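Limpeza doméstica

A limpeza doméstica é o conjunto de práticas destinadas a retirar de uma habitação a sujidade que os seus habitantes lá puseram. Distingue-se da arrumação, com a qual é muitas vezes confundida, sobretudo por quem não faz nenhuma das duas. A arrumação muda os objetos de sítio; a limpeza ocupa-se do que estava por baixo deles.

Etimologia e âmbito

O adjetivo «limpo» vem do latim limpidus, que se aplicava à água clara. A passagem da água para o chão da cozinha fez-se ao longo de séculos e, em muitas casas, continua incompleta. O termo abrange a varredura, a lavagem de superfícies, o tratamento de madeiras e vidros e, segundo alguns autores, a lavagem da roupa, que outros preferem estudar à parte e, se possível, entregar a terceiros.

História

Antes dos produtos industriais, limpava-se com o que havia: areia, cinza, vinagre, sabão feito em casa e uma quantidade considerável de trabalho alheio. O Regimento da Casa de Ostura, manuscrito de 1624, dedica 30 artigos ao asseio dos soalhos e apenas 2 ao das pessoas. Judite Prata, que editou o texto, nota que o artigo sobre as escadas proíbe varrê-las de baixo para cima, o que faz supor que alguém o tentava.

A água canalizada alterou a rotina mais do que qualquer detergente. Deixou de ser preciso ir buscar a água e passou a ser possível lavar o chão com uma frequência antes reservada às vésperas de visita. Os manuais domésticos acompanharam a mudança com entusiasmo e foram acrescentando tarefas à semana sem nunca lhe acrescentarem dias.

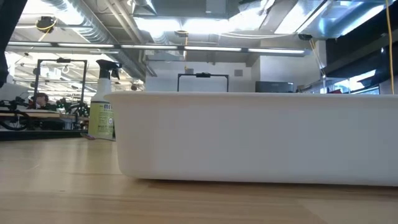 Pulverizador e caixa de plástico branca sobre tampo de madeira

Utensílios

O equipamento corrente inclui vassoura, pano, balde, esfregona e pulverizador. Este último substituiu em muitas cozinhas a garrafa de rosca, que obrigava a calcular a dose, operação em que o utilizador pecava invariavelmente por excesso. O gatilho não resolveu o problema, mas distribui-o melhor pela superfície.

As caixas e bacias de plástico ocupam um lugar ambíguo na literatura. Servem para lavar, para transportar e para guardar, e costumam acabar a guardar outras caixas. Walter Agudelo propõe classificá-las pelo uso dominante; a proposta foi bem recebida e pouco seguida.

Superfícies de madeira

A madeira é o material que mais divide os praticantes. A escola de Flevura recomenda pano bem torcido, passado no sentido do veio, e secagem imediata. A escola rival, associada ao manual de Correa, admite sabão neutro e mostra-se mais tolerante com a água – tolerância que os tampos de mesa nem sempre partilham. Ambas condenam o esfregão abrasivo, e ambas dedicam um capítulo às marcas que ele deixa.

Calendário

A limpeza geral realiza-se tradicionalmente na primavera, embora em várias regiões se faça em dezembro, antes da chegada da família. O inventário de Elton regista 4 modalidades de limpeza anual, das quais a última, designada «por alto», é a única com documentação abundante.

Ver também

Arrumação; Pó; Sabão; Visitas inesperadas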